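Course handouts > Week 4 > Site visits

Notes on the Hillex open day

Read these before the seminar, even if you came on the visit. Especially if you came on the visit and spent it at the coffee table.

Inger Juhl, who runs the demonstrations at Hillex, opened by warning us that the kitchen would be slower than the promotional film. She was as good as her word. A job your grandmother would finish during a phone call took up to 20 minutes, with pauses for thought.
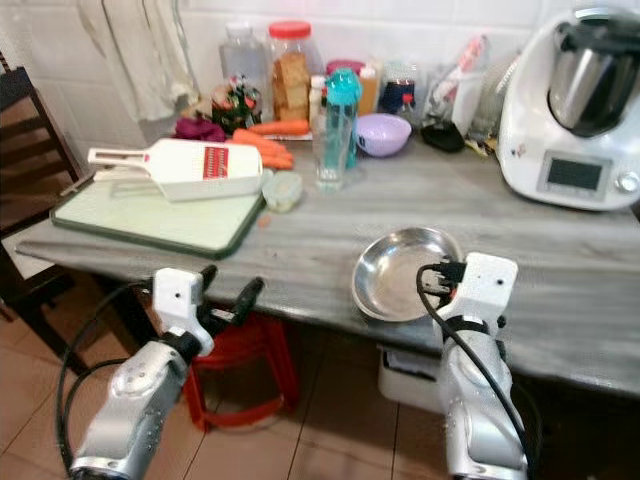 Grasping is the topic for this week, and a kitchen is an unkind place to study it. A factory part arrives the same way up every time. Kitchen things don't. Consider the steel bowl in the right gripper: two fingers, one rolled rim, and a shiny surface of the kind that gives depth cameras trouble. Then look at what else is on the counter. Drinking glasses are clear, carrots taper, and a mandoline is a poor thing to grab by the wrong end, whoever you are. Write down how you would pick up each of them with two fingers, and where you would expect to fail.

Erasto Magesa asked why the arms don't simply use a hand with five fingers. Juhl's answer was "Have you ever had to repair one?" Put that in your notes under design trade-offs.

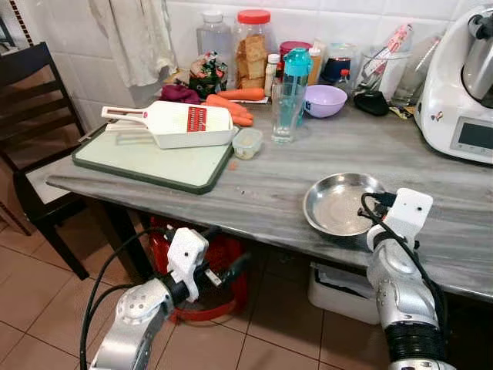
The second trade-off is cabling. Cables outside the arm are easy to replace and easy to snag. Cables inside are tidy until one breaks, at which point you get to know the arm very well. Both choices have loyal supporters, and they should be seated apart at dinner.

For the seminar: one page on a single household object and how to grip it. Jocelyn Mercado has already claimed the egg.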